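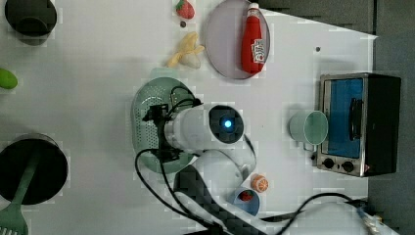 Do I need to know how to code to join the Florkanley robotics club?
Most new members have never written a program. The first 2 sessions cover the basics, and after that you work in a small team.

When do you meet?
Every Thursday after school, September to May. The lab closes at 9, and parents can wait in the lobby.

What is the kitchen challenge?
It's our spring project. Each team programs the arm to move toy food and dishes from one spot to another. A full run is worth 100 points.
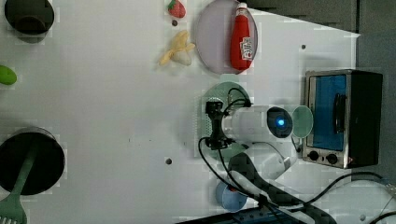

Teams lose points for dropped items and for touching the arm during a run. You can restart once – the second score is the one that counts.

Can we use our own code?
Sure, as long as it runs in Karaki, the software on the lab computers. Keep it under 3000 lines so the judges can read it.
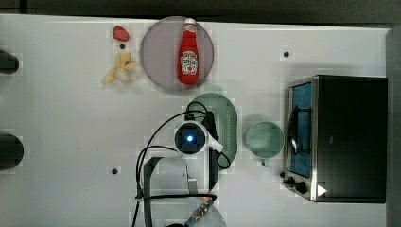

The arm over the kitchen table, with the toaster oven at right.

Is there a fee?
The club is free. Teams that go on to the Clesska meet pay for their own lunch and T-shirts.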